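Grelport Ceramics Catalog, data card

Version 3. Last changed Monday, November 2, 2020.

Summary

A table of catalog entries for glazed stoneware and porcelain, typed from printed sale catalogs and the stock books of two dealers, Zarkolden and Yüksel. Each row is one lot. The table has 4000 rows. Most lots are vases, bowls and dishes; 297 are marked as sets or pairs and carry a value in set_size.

Files

lots.csv - one row per lot, UTF-8, comma separated, header in the first line
glaze_terms.csv - glaze words as printed, with the short form used in lots.csv
marks.csv - base marks, keyed by lot_id
sample.csv - 1000 rows drawn at random from lots.csv, for testing import scripts
images/ - JPEG files, not linked to lot_id

Columns in lots.csv

lot_id: text. Source prefix (ZK or YK), a hyphen, then the printed lot number. Letters after the number are kept, so ZK-88 and ZK-88A are different lots.
form: text. One of vase, bowl, dish, ewer, jar, cup, box, other.
body: text. stoneware, porcelain, or unknown.
glaze: text. Short form, see glaze_terms.csv.
crackle: yes, no, or blank. Blank means the catalog does not mention it.
height_mm, diameter_mm: integer. Inches in the source were converted and rounded to the nearest millimeter.
set_size: integer, blank for single pieces.
condition: free text, copied as printed.
date_text: free text, copied as printed. No attempt was made to turn it into years.

Measurements

Height is taken to the highest point, lid included if there is one. Yüksel gives height without the stand. Zarkolden does not say, and a few of its tall vases probably include one. Dishes often have a diameter only. Do not read a blank height as zero; version 2 did this on export and the error was fixed in July.

Glaze terms

The two sources do not use the same words. "Celadon" in Zarkolden covers anything from gray-green to a fairly strong olive. Yüksel keeps it for pale green and calls the rest "green ware". The short forms merge both under green_pale, green_mid and green_dark where the printed text allows it, and green_other where it does not. Anyone comparing the two sources should start from the printed words.

Marks

marks.csv has lot_id, mark_type, mark_chars and reading. mark_type is painted, incised, stamped or none. mark_chars is the number of characters when stated. A reign mark is recorded as a mark only - it says nothing of the date of the piece, and should not be used as a label for period.
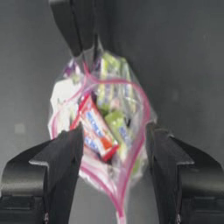

Loading

Read lot_id as text. Some spreadsheet programs turn the condition column into dates when it holds short entries such as "1-2 chips"; import that column as text too. Line breaks inside condition are kept and quoted, so a plain line count of lots.csv will come out higher than the row count.

Known problems

Duplicate lots. A piece that went unsold was often offered again under a new number. These have not been merged.
Attribution. "Style of" and "manner of" were dropped from form in version 1 and only partly restored to date_text.
Spelling. Kiln names are left as printed, including clear misprints.

License and citation

The tables are free to use with credit. Cite as: Grelport Ceramics Catalog, version 3, Nirnon. Send corrections with the lot_id and the page of the printed catalog.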